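Contents Preface Chapters Glossary Index Previous Next

Chapter 2
Reading the room: how a stage space shapes a performance

A play can be rehearsed for weeks in a church hall and then fall flat on its first night in a proper theatre. The actors are the same, the words are the same and the lighting is better. What has changed is the space, and with it the distance between the performer and the person in the back row. This chapter deals with that distance and with the main kinds of stage on which performers have to manage it.

Chapter 1 looked at the script as a plan for something that will happen in front of people. We now turn to where those people sit. By the end of the chapter you should be able to name the common stage layouts, say what each one asks of an actor and a director, and sketch a simple ground plan for a short scene. You will need squared paper for the exercises.

2.1 Why layout comes first

Many students begin planning a production with costume or music, as these are the parts they remember best from shows they have seen. Working companies usually begin with the floor. Until the director knows where the audience will be, it isn't possible to decide where a door should go, which way a table should face or how an actor can die without the front row watching him breathe.

Take a case we shall come back to several times. The Barredo is a small theatre with 90 seats on three sides of a flat floor. The Grakemano, in the same town, has 400 seats in front of a raised stage with a curtain. The touring company Bekura took the same production to both in July: a two-hander called Usus, set in the kitchen of a couple who are selling their house. At the Grakemano the kitchen had three walls, a window with painted sky behind it and a full row of cupboards. At the Barredo it had a table, two chairs and a sink. The cupboards had to go, for they would have hidden the actors from a third of the audience.

The cuts did more than save van space. In the large house, the wife's long silence in the second act was played facing front, at the sink, with the husband behind her. In the small house there was no front. She turned slowly while drying a single cup, so that each bank of seats had her face for part of the silence. The director's notes for the two versions give the same length for the pause and quite different moves.

2.2 The four common layouts

The proscenium stage, or end-on stage with an arch, places the whole audience on one side. The arch acts as a picture frame. Scenery can be tall and detailed, and changes can be hidden behind a curtain or in the wings. The actor's main difficulty is depth. A person standing well upstage may be forty feet from the nearest seat, and small movements of the hand or eye are lost. Voices have to carry without sounding forced.

The thrust stage pushes the acting area out into the audience, which sits on three sides. There is still a back wall, and so a place for large scenery and for entrances. Actors must keep changing their angle so that no side is left looking at shoulders for long. Diagonal positions work well, and a pair of actors facing each other across a corner will be open to most of the house.

Theatre in the round has the audience on every side. No wall is available, and anything higher than a chair seat will block someone's view. Furniture is kept low and entrances are made through the audience, along aisles that also have to serve as exits in an emergency. The floor becomes the main piece of scenery, and designers often spend more of their budget on it than on everything else together.

The traverse stage runs like a street between two banks of seats. Each half of the audience can see the other half beyond the actors. It suits plays about trials, quarrels and journeys, in which people are drawn up on opposite sides or have somewhere to get to. It is less kind to group scenes, where a line of bodies can hide the speaker from one bank completely.

Promenade staging, where the audience walks from place to place, is dealt with in Chapter 8.

2.3 Sightlines

A sightline is a straight line from a spectator's eye to a point on the stage. When a designer says that a seat has poor sightlines, some part of the acting area can't be seen from it. Sightlines are checked first on the plan, with a ruler, from the seats at the far ends of the front and back rows. They are then checked in section, that is, on a drawing that shows the building cut through from the side. A balcony may have a perfect view across the stage and no view at all of an actor's feet at the front edge.

Directors should also check them in person. Sit in the worst seat for at least one full run. If a scene is played lying down, look at it from the front row as well, where a raised stage may be above eye level.

2.4 Terms used in this chapter

Upstage: away from the audience on an end-on stage.
Downstage: towards the audience.
Stage left and stage right: the actor's left and right when facing the audience.
Masking: hiding something from view, either on purpose, with cloths or flats, or by accident, with one's body.
Ground plan: a scale drawing of the stage seen from above, showing scenery and furniture.

The terms upstage and downstage make no sense in the round. Companies there often use the points of a clock or a compass.

Before reading on, think of a performance you have attended and draw its layout from memory, marking your own seat. Then answer the question that closes this section. 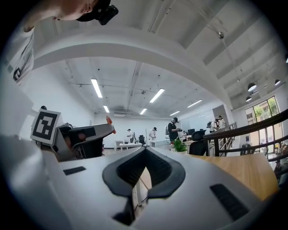 Why is scenery in theatre in the round usually kept low?

The audience sits on every side of the acting area, so a tall piece placed anywhere on the floor would hide the actors from some of the seats.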